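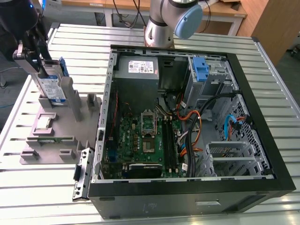 A hard disk drive held above a fixture tray, beside an open desktop computer.

The hiring credit and the town that waited

3/6/24

When the Nendis regional assembly approved its hiring credit in January, the measure was presented as the most direct answer yet to a labour market that has been slack for most of a decade. Employers who take on a person out of work for six months or more may now set part of that person's first-year wages against the regional business levy. The vote was comfortable and the speeches were long. Very little was said, on either side of the chamber, about how many people would find work as a result.

That omission matters. A credit of this kind is paid whether or not the post would have existed without it, and the region has no settled method for telling one case from the other. The paper laid before members runs to 89 pages, of which 2 concern employment effects. The remainder deals with eligibility, the treatment of part-time contracts, the timing of claims and the position of firms with premises on both sides of the regional boundary.

Supporters reply that a forecast would have been false precision. They point to the training voucher scheme that preceded the credit, for which an ambitious target was announced and then quietly withdrawn. It is a fair point as far as it goes. Yet a public body which declines to say what it expects from a measure also makes it difficult to say, later on, whether the measure has failed.

The view from Troltov

Troltov lies at the eastern end of the region and has for some years had its highest rate of long-term unemployment. The closure of the Koller works removed the town's largest private employer, and the smaller firms that had supplied it went in the two winters that followed. What remained was the hospital, the schools, a food packing business and a number of shops on the road to the station.

Olga Sarmiento, an economist who has studied the Troltov labour market since before the Koller closure, is doubtful that a credit on wages will reach the people for whom it was designed. Her argument rests on the make-up of the town's unemployed. Many are over fifty and have one trade, often learned at Koller. Many care for a parent or a grandchild during part of the day. A good number have conditions, physical or mental, which come and go, and which sit badly with a fixed rota.

"An employer with a full order book will hire, and will be pleased to receive the credit," she says. "An employer without one will not take on a worker in order to recover a fraction of the wage. The question for Troltov is where the orders are to come from."

She is careful to add that the measure is not without merit. Where an employer is choosing between two candidates, the credit may tip the decision towards the one who has been out of work longer. Over several years that could amount to something. It would, however, change who is employed more than it would change how many are, and those are separate aims that the assembly's debate tended to run together.

Her own preference is for spending that creates demand in the town itself. She mentions the repair of the school buildings, the long-postponed work on the river wall and a wider bus timetable. Each would need hands, and the last would also allow people in Troltov to take posts elsewhere. None was included in the January package.

What the employers say

Opinion among businesses is more divided than the assembly's consultation suggested. The larger firms welcomed the credit at once. They have payroll departments able to make the claims and levy bills large enough to set them against. For a small firm the sums are different, and a business whose levy is already close to nil gains almost nothing, however many people it hires.

Tumano, the food packing business, falls somewhere between. It has said that it intends to claim for seasonal staff who are kept on beyond the season, which is permitted under the rules as drafted. Critics in the assembly regard this as a loophole. The company's position is that a seasonal worker retained is a worker employed, and the wording of the measure appears to support it.

There is also the matter of what happens when the first year ends. Earlier schemes in the region were followed by a noticeable thinning of the payroll once support ran out, and the assembly has answered with a clawback: an employer who dismisses a supported worker within 2 months of the final claim must repay a share of it. Whether this will be enforced is another question. The inspection office lost posts in the last budget and has been promised no replacements.

The politics of the modest offer

It would be a mistake to consider the credit apart from the bargaining that produced it. The governing group does not hold a majority, and its original package included direct public hiring of up to 1000 people across the region, to be paid for by a small rise in the levy. The rise was dropped first, in the hope of winning over the business parties. The public hiring was then dropped for want of money. What survived was the part to which the fewest members objected.

The business parties voted against the final text in any event, on the ground that it did not go far enough in reducing the levy. Members of the governing group have drawn different lessons from this. Some hold that a reasonable offer, visibly refused, will count in their favour at the next election. Others say that the group bargained with itself - and that voters in Troltov will judge it by what they can see on their own streets.

The first claims may be submitted from the start of the new levy year. The assembly has undertaken to publish the number of claims received, by district and by size of firm. It has given no undertaking to publish the number of people still in work when the credit ends, although Dr Sarmiento and several members have asked for it in writing, and the finance department has said that the request is under consideration.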